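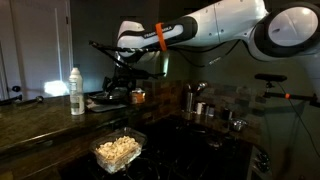 Week 4: Friction in household routines

Most of this unit concerns habit, a topic on which everyone arrives an expert and leaves slightly less sure. Mugo's reading (13 pages, and yes, the footnotes are examinable) argues that rooms train people as much as people arrange rooms. Consider a dim kitchen. You learn where the switch is, then where the bench corner is, usually with your hip. Mugo calls this "settled knowledge". My mother called it carelessness.

Key terms: cue, default, workaround. Learn to tell the last two apart before the tute, as Su-chen Wei will ask.

Task: 600 words on one workaround in your own household. Worth 40 marks. Housemates may be anonymised, however much they deserve otherwise.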